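Small light wood table, lamp and cups – keep or replace?

yulan_zheng
Posted November 26, 2024
We have a small light wood table in the shared office, with a lamp on it. Someone wants to swap it for the Henstead, which is 962 with delivery. I would keep what we have and buy a better lamp. Opinions?

detisov
Keep it. A pale top doesn't show dust, and the Henstead only comes in black.

moorside4
Disagree. Pale wood shows every tea ring. We had two tables like that and both were marked by May. Get something darker.

detisov
Then use coasters. I'm not paying 962 to avoid coasters.

lamont_b
I'm with detisov on the table. The lamp matters more anyway. If the shade tilts, you can aim it at the wall and stop the glare – we did that with our Drumeda and left it.

moorside4
Fine, but put the cups somewhere else. A cup near the edge ends up on the floor sooner or later.

yulan_zheng
Noted.

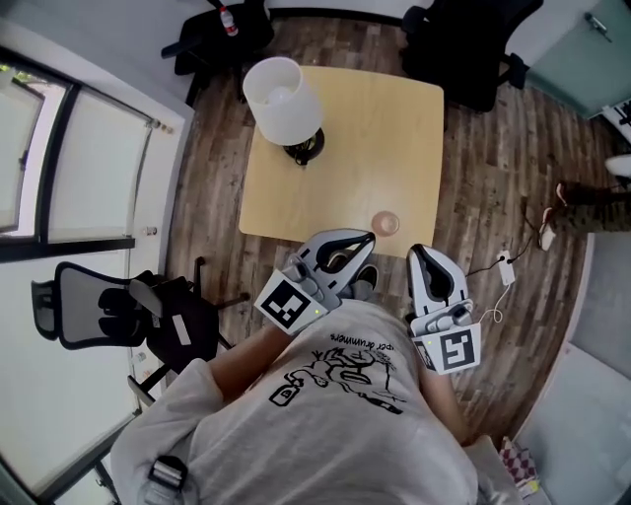
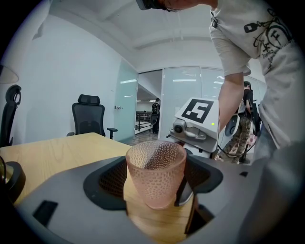
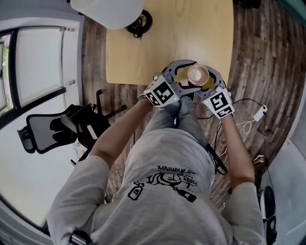 lamont_b
What do you use on tea rings once they have dried into oiled wood?

detisov
Rub along the grain with a fine pad and a little oil, wipe it off, and leave it overnight. Do it a second time if the ring still shows. Lacquered tops are different, so check the finish first.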